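4. Sorting and bundling with rubber bands

I wrote this section after my third drawer of mystery elastic, so bear with me if I get a bit keen. You'll need the Tistel card dividers, a handful of bands in mixed sizes and a clear bit of table (mine's pale wood, and the bands show up nicely on it).

1. Tip the bands out and spread them with your hand. Don't try to pick them out of the bag one by one, you'll be there till teatime.

2. Pull apart any that have wound round each other. Roll them gently between finger and thumb until one comes free - tugging only makes the knot smaller!

3. Give each band a slow stretch. If you see little cracks, bin it.

4. Sort by size first and colour second. I keep green for letters, orange for receipts and the big tan ones for anything bulky.

Note: Mwende Makori sorts hers by colour only and gets on perfectly well, so do swap steps if you like. Just stick to one way for the whole box. 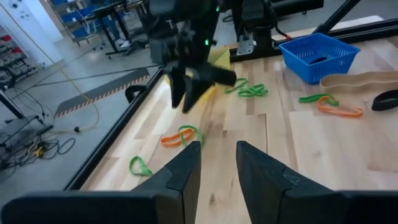 Page 19

Orange and green are terrible for getting tangled together, and I nearly always find a pair like that near the middle of the table. Do those first, then gather up the single loops.

5. Fold your divider along the crease. The yellow ones are my favourite (easy to spot in a full drawer), but any colour will do.

6. Slip one band over the folded divider and the papers together, about a third of the way down. Add a second near the bottom if the bundle is thick.

7. Check the edges. If the card is starting to bow, the band's too small, so go up a size.

Caution: don't double a band round thin paper. It bites into the edges and leaves a notch you'll never flatten out.

Caution: keep bands away from small children and pets, and don't leave bundles on a sunny windowsill. Mine went sticky by October and I had to peel them off my Grellow manuals.

8. Put the spares in the lidded tub. The Rosen tub holds 100 of the small size with room to get your fingers in. Label the lid, then move on to section 5 for the drawer inserts.

Gashaw Home Filing Guide | Contact us | Back to top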